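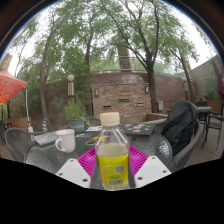

Selville Shared Well Association
Minutes of the Regular Members' Meeting, October 9, 2022

Call to order
The chair called the meeting to order. A quorum of member lots was present in person or by proxy. Proxies were handed to the secretary and checked against the lot list. The agenda was approved with one change: the item on road easements was moved ahead of the item on rates.

Minutes of the previous meeting
The August minutes were corrected to show that the shutoff at the Todedbridge Road crossing is a gate valve, and that it closes clockwise. Approved as corrected.

Operator's report
The well pump ran normally through the late summer. Static water level was measured in August and again before this meeting. The second reading was lower, which the operator considers usual for the end of the dry season. A full table of readings is in the logbook in the pump house.

The pressure switch was replaced after it began short cycling. The old switch had pitted contacts. Cut-in and cut-out settings were left unchanged. The operator asked that members report pulsing at the tap as soon as they notice it, with the time of day, and not wait for the next meeting.

The coliform sample was returned absent. The nitrate sample was sent to the same laboratory and the result is pending. It will be mailed to all lots when received.

Storage tank
The inspection firm, Kaplan Tank Service, sent its written report. The interior coating is sound below the waterline. There is surface rust on the underside of the hatch and on the upper rungs of the ladder. The overflow screen is torn and should be replaced before winter.

Kaplan quoted $502 for the screen and hatch work as a single visit. Coating the ladder was quoted separately, and the combined price for both jobs is $1,102. Discussion followed on whether the ladder could wait. The operator stated that the rust is cosmetic at present but that a second visit would carry its own travel charge. One member asked whether a galvanized ladder had been priced. It had not.

Motion to accept the combined quote of $1,102, to be paid from the reserve account. Seconded. Carried, with one vote against.

Meter reading
Several meter boxes on the Skoswood side are filling with silt and could not be read without digging. Estimated readings were used for those lots and will be corrected at the next billing. Lot owners are responsible for keeping the box lid clear of soil, mulch and parked vehicles. The secretary will send a notice to the affected lots with a copy of Section 2 of the water agreement.

A member asked if remote-read meters had been considered. The chair said a price was obtained in a previous year and was too high for the number of connections. No action taken.

Road easement
The county has marked a section of the Todedbridge Road shoulder for ditch work. The main runs close to the marked section – the as-built drawing shows it inside the easement, but the drawing has been wrong before at the Skoswood tee. The operator will have the line located and flagged before the county starts. If the main has to be exposed, affected lots will be given notice of a shutdown.

Rates
The base charge was reviewed. Power costs for the pump have gone up and the current base charge no longer covers them in the winter quarter. The chair proposed holding the base charge until the annual meeting and transferring $500 from the reserve to operating in the meantime. It was noted that this transfer comes on top of the tank work. The reserve remains above the minimum in the agreement after both.

Motion to transfer $500 to the operating account. Seconded. Carried.

Other business
Frost protection: the heat tape in the pump house will be tested before the first hard freeze. Members leaving for the winter should close their curb stop and tell the operator.

The key to the pump house padlock has been recut. Old copies do not fit and should be turned in to the secretary.

A request to connect a second dwelling on a Skoswood lot was received without a site plan. Returned to the applicant – no discussion until the plan is on file.

Action items
Operator: line locate at Todedbridge Road; heat tape test; new overflow screen dimensions to Kaplan.
Secretary: meter box notices; nitrate result mailing; corrected August minutes to the file.
Chair: signed acceptance to Kaplan; draft of base charge options for the annual meeting.

Adjournment
Motion to adjourn, seconded, carried. Minutes are in draft until approved by the members.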